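Teaching by demonstration

Teaching by demonstration is a way of giving a robot a new task by taking it through the task, with a person doing the steering. The person either moves the arm by hand or drives it from a distance, and the robot's joint positions and camera views are recorded as it goes. A program is then trained on the recordings. The method is also called programming by demonstration or imitation learning, though the second term properly refers to the training step.

Hand guiding

In hand guiding, also known as kinesthetic teaching, the operator takes hold of the arm and pushes it through the motion while the motors are slack or only holding up the arm's weight. It needs no extra equipment and most people pick it up in a few minutes. Its main fault is that the operator's hands and body get into the camera views, so a program trained on those views may learn to expect them. Heavy arms are also tiring to guide, and fine finger movements are hard to show this way.

Remote control

In remote control, or teleoperation, the operator stays clear of the robot. Common input devices are a handheld controller, a 3D mouse, and a leader arm, a smaller copy of the robot whose joints the working arm follows. Leader arms are easy to learn but have to match the robot closely. Most give little or no sense of touch, and beginners tend to squeeze too hard or stop short of the object.

Sorting tasks

Sorting household goods into marked containers is a common first task. The objects vary in shape and stiffness, the goal is easy to check, and the table can be reset quickly.

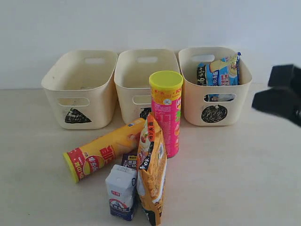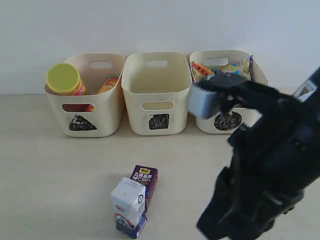
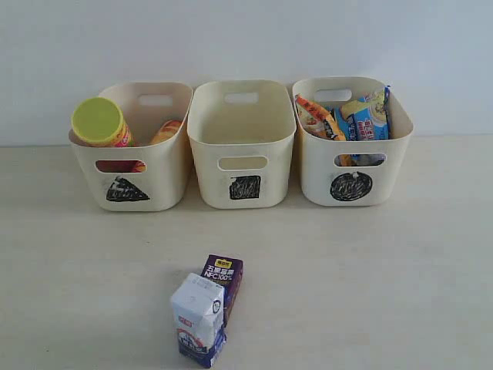

Bins marked with a triangle, a square and a circle, with groceries to sort.

A written rule normally goes with such a task, stating which kind of item belongs under which mark. Operators are asked to keep to it even when another bin is closer. If two operators follow different rules, the recordings conflict and the trained program may hesitate between bins. Starting positions are changed from one run to the next so that the program does not simply repeat a fixed path.

Soft packets are harder to grasp than boxes. They fold under the fingers, and a grip near the sealed end often slips. Cylinders lying on their side can roll if the first touch is off center.

Number and quality of recordings

The number of runs needed depends on the task. In a small trial written up by Anitha Acharya and Lavanya Kartha, 4 operators recorded 69 runs of a bin-sorting task with the Leser leader arm. After review, 48 were kept. The rest were dropped for long pauses, dropped items or a wrong bin. Practice varies on whether to keep runs in which the operator makes a mistake and then corrects it. Some groups keep them, as they show the robot how to recover.

See also: Teach pendant; Leader arm; Grasp planning

Category: Robotics > Robot training
Last edited 11 Apr 2019
Shares: 69 | Comments: 3

Comments

kindow_fan: Could the hand guiding section say something about arms that can't go slack? Ours locks up as soon as the power is cut.

Plaltton Workshop: We dropped the 3D mouse after one term. Rotating the wrist took our students forever.

tmr: "Kinesthetic" was misspelled in the second section, fixed it.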